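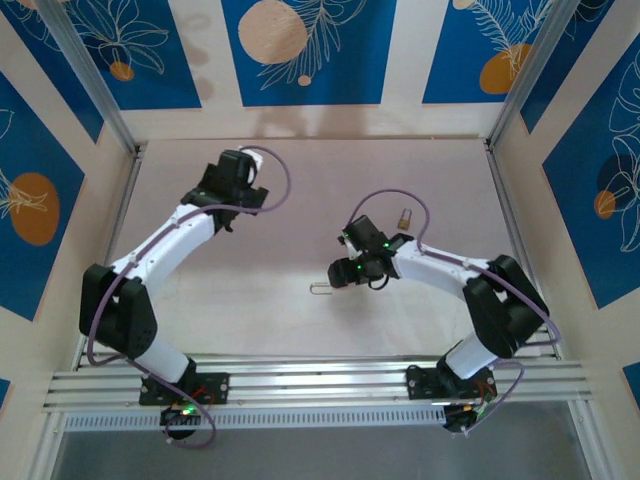 Friday, open day at Proltbridge, got there late because the bus from Muslow doesn't stop where the timetable says it does. Doors were already open. Coffee gone. Lock and small hardware day, put on by Imham, and I only had until 3 so these are quick notes, typed up on the way home.

Main hall first. Long tables, a lot of trays. Huw Mostyn was doing the talk on padlocks and I caught the second half. Good speaker, fast, no slides. His line was that people spend money on the lock and then hang it on a hasp you could bend with a spoon. He also said keep them out of the rain and oil the shackle twice a year, which I have never done once in my life.

Brass came up a lot. Doesn't rust, soft though, fine for a locker or a toolbox, not for a bike. A small brass one with a silver shackle was out on the pink table, near a paper clip. I wanted to ask about the price of the small ones and didn't get the chance — a school group came in.

Then the fittings. Clips, rings, clasps, all the little stuff you lose down the back of a drawer. I like this more than the locks tbh. Gwynne had a stall with 70 kinds of split ring (their number), and a catalog with 3,810 lines in it. I took one. Heavy. A man next to me was buying swivel clips for dog leads and he knew exactly which ones, by number.

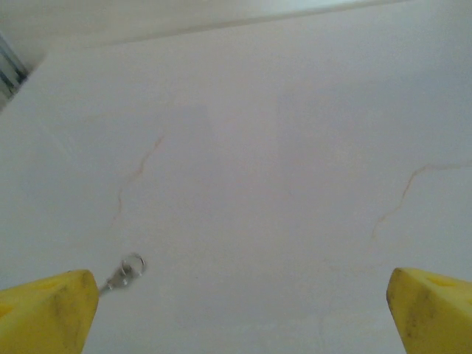 Small silver clip with a ring at the top. Lobster-claw type, I think.

Asked at the stall how you tell a good clasp from a bad one. Open and close it a few times, feel for grit, look at the spring. If the gate sits crooked put it back. Bought 6 for my keys and the shed, paid cash, no reciept.

Back past the padlocks on the way out. Colored ones are popular now, apparently, you give each person a color and stop arguing over keys. Long shackles too, handy where the thing you're locking is a bit fat for a normal one. Worth measuring before you buy, Huw said, and not guessing from the packet. 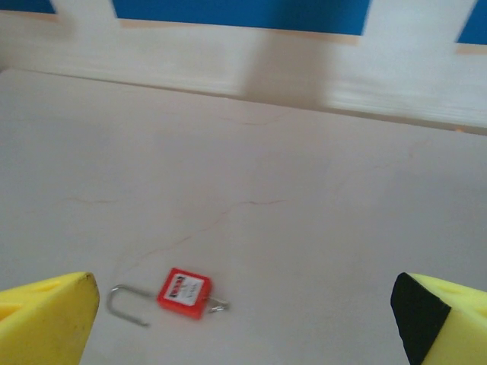 Red padlock with the long shackle, white label on the front.

Nearly 3,000 people through over the whole run acording to the woman on the desk. Felt like fewer on my afternoon, plenty of room at the tables. Toilets upstairs, parking behind the building, bring cash for the stalls. Next one's in August, same place.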